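Watstead Hermitage

Watstead Hermitage is a Buddhist monastery of the Theravada tradition, set in woodland on the northern side of the village of Watstead. It follows the forest tradition, in which monks and nuns live simply, give much of the day to meditation and depend on lay supporters for food and other needs. The hermitage is also the home of the Peltitia Library, a collection of Buddhist texts and commentaries open to readers by arrangement.

Contents
1 Name
2 History
3 Grounds and buildings
4 Daily life
5 The rains retreat
6 Teaching
7 Lay residents and meals
8 Peltitia Library
9 Related houses
10 See also

Name

The word "hermitage" was chosen by the founding residents, who at first lived in separate huts and met only for the morning meal and the fortnightly recitation of the monastic rule. Local people generally call the place "the Hermitage", and the lane leading to it has been signposted under that name for many years. In its own publications the community also uses the Pali word arañña, meaning "forest" or "wilderness", a term found throughout the early discourses for the kind of place the Buddha recommended to those starting a subject of meditation.

History

The land was formerly part of the Kettunen estate, a mixed holding of pasture and managed woodland. When the estate was divided, a parcel of woodland with a disused sawmill was offered to a group of lay Buddhists who had been holding meetings in a hired room in Drultatville. The group had no resident teacher at the time and had relied on visits by monks from abroad.

The first residents were two monks and a novice. They spent their first winter in the sawmill, which had a sound roof but no heating apart from a single stove. The earliest huts were put up the following spring, using timber felled on the site. The sawmill itself became the meditation hall and has kept that use, although its floor and most of its windows have been replaced.

A dispute over the right of way through the wood occupied the community in its early years. It was settled by moving the public path to the eastern boundary, where it remains. Under the agreement, walkers may use the path at all hours, and the monastery maintains the two stiles and the footbridge.

Nuns have lived at Watstead since the completion of the lower huts. They keep their own meeting house and training schedule, and share the meditation hall with the monks on observance days.

Grounds and buildings

The hermitage stands on 83 acres, most of it oak and birch with some planted larch on the higher ground. There are 16 huts, each intended for one person and each with a level walking path beside it for walking meditation. The huts are placed so that none can be seen from the door of another.

The main buildings are grouped near the entrance. They comprise the meditation hall, a kitchen and eating room, a guest house, a workshop and the library. A small stream, the Watstead Brook, divides the monks' huts from those of the nuns.

The woodland is managed on a long rotation. Larch is being removed gradually and replaced with native broadleaved trees, and dead wood is left standing where it does not endanger a path. No animals are kept and no trapping is permitted on the land.

Daily life

The rising bell is rung at four in the morning. Residents gather for chanting and an hour of sitting meditation, followed by household tasks. The one main meal is taken before midday, in accordance with the rule that forbids monks and nuns solid food between noon and the following dawn. Afternoons are free of common duties and are given over to solitary practice in the huts. Tea is served in the early evening, and on most nights there is a further period of group meditation.

Observance days fall on the new and full moons and on the quarter moons between them. On these days lay visitors commonly take the eight precepts and stay for an evening talk. Fully ordained members recite the monastic rule at the new and full moons.

The rains retreat

The most important part of the year is the rains retreat, or vassa, which lasts three lunar months and begins on the day after the full moon that usually falls in July. The custom goes back to the time of the Buddha, when wandering monks were asked to remain in one place during the Indian monsoon, in part to avoid damage to young crops. Although the climate at Watstead offers no monsoon, the dates are kept as they are in Asia.

During the retreat, members of the order do not travel except for a limited number of recognised reasons, such as the illness of a parent or of a fellow member of the order. Absences on these grounds may not exceed seven days at a time. Building work stops and the guest house accepts fewer visitors. Seniority in the order is reckoned by the number of rains retreats a person has completed.

The month after the retreat is the season for the kathina, a ceremony at which lay people offer cloth. The cloth is cut, sewn and dyed by the monks on the same day and is given to a member of the community in the form of a finished robe.

Teaching

Meditation instruction at Watstead is based mainly on mindfulness of breathing and on the four foundations of mindfulness. New residents are normally given one subject of meditation and are expected to stay with it for at least a full year before any change is considered.

Particular weight is placed on heedfulness (Pali: appamāda), the theme of the second chapter of the Dhammapada. Joyce Chege, whose study of Western forest monasteries includes a chapter on Watstead, describes the teaching there as "plain in manner and slow in its demands". She notes that evening talks draw more often on the verses and their commentarial stories than on later systematic works.

Lay residents and meals

Lay people may stay as guests for up to two weeks, or as long-term helpers for a period agreed in advance. Both groups keep the eight precepts and join the morning work. Long-term helpers prepare the meal, receive offerings brought to the kitchen and drive residents to medical appointments, as the rule prevents monks and nuns from storing food or handling money.

Food must be formally offered before it may be eaten. The offering is made by hand, within arm's reach, by a person who is not ordained. After the meal a short blessing is chanted in Pali. Visitors who wish to bring food are asked to arrive before half past ten.

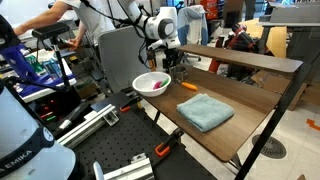
Peltitia Library

The Peltitia Library takes its name from the house in Drultatville where the collection was first kept. It holds 3,000 printed volumes, including the Pali canon in several editions, together with 1,040 recordings of talks. The catalogue was compiled by Hafþór Kirkegaard, a translator of Pali verse who lived at the hermitage as a lay guest over several winters.

Books may be read on the premises but are not lent. The library closes during the rains retreat and for one week in May, when the shelves are checked against the catalogue. The current edition of the catalogue is dated Jun 19, 2025.

Related houses

A small city centre attached to the hermitage operates in Drultatville. It has no permanent monastic residents and is used for weekly meditation classes, a monthly day retreat and the study of introductory Pali. A teacher from Watstead visits outside the retreat season.

See also

Appamāda
Eight precepts
Kathina
Thai Forest Tradition
Vassa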